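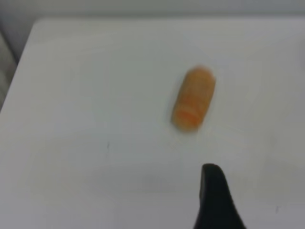 How much of the bread set out at dinner in Dillatano Hall is left uneaten?
Just under a third of it. Of the 3061 rolls placed on tables during the study, 968 were returned to the kitchen and discarded.

Bread Service and Bread Waste in a Residential Dining Hall
Project report, Food Systems Practicum
Submitted Thu 18 June
Project team: Marwa Belkadi, Geum-ok Ra, Gerasimos Theodorakopoulos
Faculty advisor: Mererid Powell

1. Background

Dillatano Hall serves a seated dinner on weeknights during term. Bread is placed on every table before the doors open and is included in the meal plan at no added charge. The kitchen has kept records of meat and dairy waste for several years, but bread has been entered under "other dry goods" and has never been reported separately. The dining services manager, Christos Alexiou, asked that the practicum examine bread as a single item and consider whether the manner of service affects the amount thrown away.

2. Method

The study covered 13 dinner services and all 20 tables in the hall. Rolls were counted in the kitchen before service and again after the tables had been cleared. A roll was recorded as returned if it was whole. Partly eaten rolls were collected with plate waste and were not counted, so the results understate the total loss.

During the first part of the study, the usual practice was followed and each table received its full supply of bread at the start of the meal. During the second part, each table received half of its supply at the start, and servers brought the remainder on request. Residents were told that a study was under way but were not told its subject. Menus were recorded for each evening. 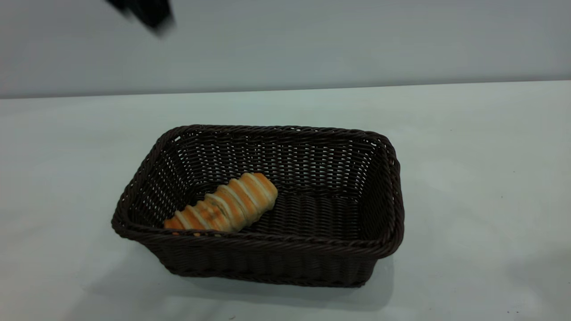

Why is returned bread not served again on the following day?
Hall policy treats any uncovered food that has been within reach of diners as served, and served food may not go back to storage. Bread that never leaves the kitchen can be kept for breakfast toast.

3. Results

Returns were lower in the second part of the study than in the first. The difference was clear on evenings when the main dish included rice, potatoes or pasta. On soup evenings the two forms of service produced nearly the same result, and several tables asked for their second portion within a few minutes of being seated.

Table size also mattered. Small tables returned more bread per person than large ones under both forms of service. The kitchen fills every basket to the same level regardless of the number of seats, and this practice was not changed during the study.

4. Server workload

Servers were interviewed as a group after the last service. They reported that requests for more bread were easy to meet early in the meal and difficult to meet while main dishes were being carried out. Two servers preferred the original practice for this reason. One noted that residents seated far from the kitchen door seldom asked for anything at all, and the return counts for those tables are consistent with that remark.
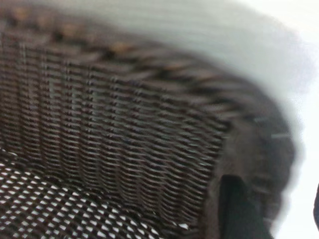
5. Discussion

The team considers that half portions at the start of the meal are practical on most evenings and of little value when soup is the main dish. The present ordering arrangement limits what can be saved. Rolls are delivered by Poirier under a standing order fixed at the start of each term, and the order does not vary with the menu. A change in table service alone moves surplus bread from the tables to the kitchen, where only part of it can be used at breakfast.

The study has several limits. Attendance was not recorded by table. The two forms of service were not alternated, and the second part fell closer to examinations, when residents tend to leave dinner early. The team also did not separate white rolls from whole wheat.

6. Recommendations

Fill levels should be matched to the number of seats at each table. 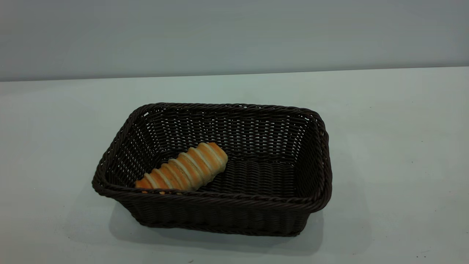 Figure 4. Rectangular woven basket with rolled rim.

Half portions should be adopted on evenings without soup, with one server assigned to bread until main dishes are cleared. The standing order should be reviewed in August, before the fall term order is placed, and bread should be given its own line in the kitchen waste log. The count sheets have been left with the dining services office.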